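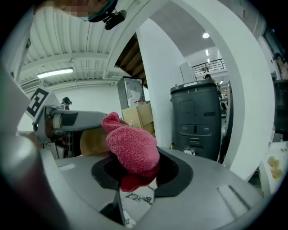

Pink towel held in a gray gripper

Ticket 3062 – Lead scores resetting to zero after CRM sync
Opened by: Keegan Lévesque, marketing ops, Friesen
Product: Lidlow campaign automation, connected to Nellow CRM
Priority: High (sales says Critical, but sales says that about the coffee)

Opened 29/08/2020
Every night our lead scores go back to zero. Yesterday we had 209 leads over the "call this person" line. This morning we had none, so either the whole market lost interest in pumps while I slept or the sync is broken. Please advise which.

Support, first reply
Thanks, Keegan. Can you confirm the score field is mapped one way, Lidlow to Nellow? Also please clear your browser cache.

Keegan
Cache cleared. Scores still zero, and I am now logged out of everything I own. Mapping says "two-way, most recent wins." I didn't set that. The setup was done in January by an agency called Skukness, and their handover notes are 11 pages long, mostly logo.

Support
Two-way is the problem. Nellow has its own score field, blank by default. The nightly job touches each record, Nellow's blank becomes the most recent value, and the blank wins. Please switch to one-way and run a manual sync on a small list first. 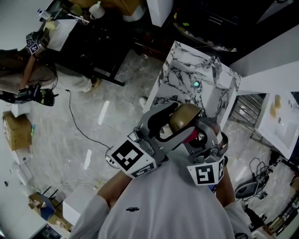
Keegan
Switched it and tried a list of 3. Two kept their scores. The third is still zero and has also been sent our welcome email again. He has been a customer for years and wrote back "thank you, nice to meet you too."

Support
That record has a duplicate in Nellow with the same email address. Merge the two and turn off "re-enter on score change" in the welcome workflow. We can restore the old scores from the activity log once you give the go-ahead.

Keegan
Merged, turned off, go ahead. I have told sales to stay off the phones until the restore is done – the easiest request I've made all year.

Support
Restore finished. All 209 are back over the line. Leaving this open until the next nightly job has run.

Keegan
Ran overnight, scores held. You can close it. Is there a separate form for the 11 pages?

Status: Closed, resolved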